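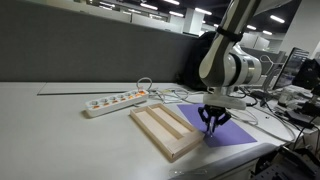 Section 4. Setting up a paper stock profile

Before the Ludska cutter will cut anything properly it needs a stock profile for the paper you mean to use. One profile per paper, not per color -- but read the note on dark stock first. Work on a desk with room to lay a full sheet flat. Use a plain matte sheet with straight edges, like the purple one on the desk, and keep a shallow wood tray next to it for offcuts. Glossy stock has its own section (Section 6).

You will need:
The cutter, plugged in, lid closed
Blade holder with the gray cap
Cutting mat, film peeled off
Two sheets of the paper you will be using
The Plestetti software, version on the disc or newer

4.1 Load the mat

1. Turn on the cutter. Wait for the steady green light. Blinking = still homing, leave it alone.
2. Lay the sheet on the mat, top left corner against the printed corner mark. Smooth from the middle out.
3. Slide mat under the rollers until it stops. Don't push past the stop.
4. Press LOAD. Mat pulls in a short way, then sits.

Note: If the mat goes in crooked press UNLOAD and start over. Do not pull it straight by hand with the rollers down. Strips the feed gear, and that is not covered.

4.2 Make the profile

1. Open Plestetti. Choose Stock, then New.
2. Type a name. Use the name on the paper wrapper, you will thank yourself in December when the card orders come in.
3. Set Weight to Light, Medium or Heavy. Most craft paper is Medium.
4. Leave Speed at 25 for now.
5. Leave Passes at one.
6. Click Save to Cutter. Display reads STORED.

If the display reads FULL, memory is used up. Delete an old profile (Stock, Manage, Delete) and save again. The cutter itself holds 25 profiles. The rest can live on the computer, no limit there that matters.

4.3 Test cut

1. Press TEST. Cutter makes a small square with a triangle inside it, near the left edge.
2. Press UNLOAD.
3. Lift the triangle with the hook tool. Should come away clean.
4. Then lift the square. Same.

Triangle tears or hangs on at the corners -- blade too shallow. Turn the gray cap one click down, test again.
Mat is scored thru -- blade too deep. One click up.
Edges look fuzzy -- dull blade or damp paper. Try a fresh sheet before you change the blade.

CAUTION: Turn the power off before touching the blade cap. The carriage can move without warning when the software is open. Keep fingers, sleeves and long hair out of the track.

4.4 Note on dark stock

Deep purple, navy, black. The dye makes some of these a little stiffer than the white sheet from the same pack. If your profile was made on white and the dark sheet won't release, do not edit the white profile. Copy it (Stock, Copy), add DARK to the name, drop the blade one click and test. Write the click setting on the wrapper becuase the software does not save it. Blade depth is set by hand only.

4.5 Registration offset

Only needed for print-then-cut. Skip if you cut plain paper.

1. Print the target page from the Help menu. Actual size, no scaling.
2. Load it as in 4.1.
3. Choose Tools, Offset, Read Marks.
4. The cutter shows two numbers, X then Y. Factory values are 2,215 and 2,144. Yours will be a bit different, that's fine.
5. Click Accept.

If either number comes up under 2,000 the sensor did not find the mark. Wipe the sensor window with a dry cloth, move any bright desk lamp away, and read again. Same result after a second try, print a new target page. Cheap toner that looks gray is usualy the problem.

4.6 Storing paper

Flat, in the wrapper, away from windows. Curled sheets lift off the mat mid cut. Small leftovers can go in the tray, anything shorter than the roller spacing is for hand work only.

Replacement mats and blades: order from Gummont, parts list on the back cover. Tunstall blades fit the holder but run slightly long -- start two clicks up from your usual setting.

Section revised 08/07/2011. Replaces the loose sheet packed with earlier units.

Next: Section 5, Cutting from your own drawings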